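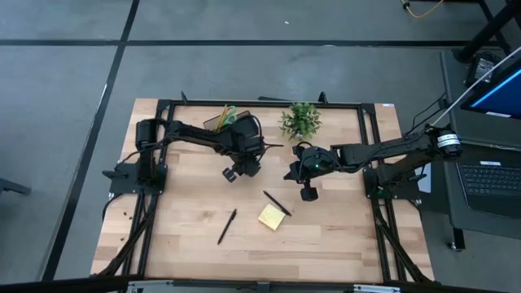

4.2 How much of a demonstration is the task?

Papers on learning from demonstration tend to report the number of episodes and little about what is in them. We think this hides a problem. An operator who drives two arms by remote control spends a good part of each episode doing things that have no bearing on the task: lining up a wrist, waiting for the other arm to clear, backing off after a poor approach. If the policy is trained on all of it, the policy learns all of it, and a larger set of episodes does not obviously help.

To see how large this share is, we looked again at the desk-tidying task from the Sendness set. The layout is the one in Figure 3. Two arms are mounted on rails at the left and right of a wooden tabletop and reach inward, so that their working areas overlap near the middle. An organiser with pencils and scissors stands towards the back, a small plant to its right, and the loose items, a pad of sticky notes and two pens, lie nearer the front. The operator is asked to put the pens in the organiser and leave the pad square to the near edge. The plant has no part in the task and is there only as something to avoid.

Figure 3. Two-arm workspace for the desk-tidying task. Neither gripper is in contact with the pens.

The same task was recorded in two ways. In the first, the operator moved a pair of small leader arms and the two working arms followed. In the second, the operator took hold of the working arms and guided them directly, with the motors compensating for gravity. We kept 61 episodes of the first kind and 47 of the second. The numbers differ because some hand-guided episodes were dropped when the operator's sleeve or forearm hid the pens from the fixed camera for too long. That is itself a cost of hand guiding, and one seldom counted when the two methods are compared.

Each episode was split by hand into stretches that moved the task forward and stretches that did not. We did not find this easy. Reaching towards a pen is plainly part of the task, but reaching, stopping short, turning the wrist and reaching again is harder to place. Two labellers working apart disagreed most often on exactly these stretches, and we settled the disputed cases by counting only the final approach. A stricter or looser rule would move the figures below, and readers should treat them with that in mind.

Under our rule, 38 per cent of the time in the remote-controlled episodes did nothing for the task. We had expected hand guiding to do much better, as the operator can feel the table and the object through the arm. It was better for single-arm reaches. Once both arms had to be near the middle of the table, most of the gain was lost. A person guiding two arms at once has no hand free, tires quickly, and tends to park one arm while attending to the other. The parked arm then appears in the data as if holding still were a choice worth copying.

It is often said that such pauses wash out with enough data. We doubt it. We trained the Furkora policy first on whole episodes and then on episodes with the idle stretches cut, leaving every other setting alone. Training ran for 2000 steps in both cases. The policy trained on whole episodes hesitated above the pens in much the way our operators had, and sometimes never came down. The trimmed version hesitated less, but it also knocked the organiser more often. Some of what we had labelled as idle was presumably the operator taking care. We can't say how much from these results.

There is a second reason for caution. All our operators had used the arms before, and all recorded from the same seat. Norðdahl, the earlier set with the same pens but a different table, was recorded by newcomers, and there the gap between the two methods looks wider, in favour of hand guiding. We brought those episodes across with the Import tool, which resamples joint positions to a common rate and in doing so smooths away very short stops. A comparison across the two sets is therefore weaker than it looks on paper, and we do not lean on it.

What we are prepared to claim is narrow. For a short tabletop task with two arms, the way a demonstration is given changes which kind of wasted motion ends up in the data more than it changes the amount. Reports that one method is simply 'more natural' for the operator — ours included, in an earlier draft — say very little about whether the recorded motion is worth learning from. Episode counts should be given together with some measure of idle time, and the rule used to label it should be printed in full.

4.3 Agreement between labellers

The two labellers worked from the fixed camera view and the joint traces, with no access to each other's marks. Agreement was high on grasp and release and poor on the start of a reach. For pen placement it also depended on the order of the pens, as the second placement was often made with the other pen already standing in the organiser.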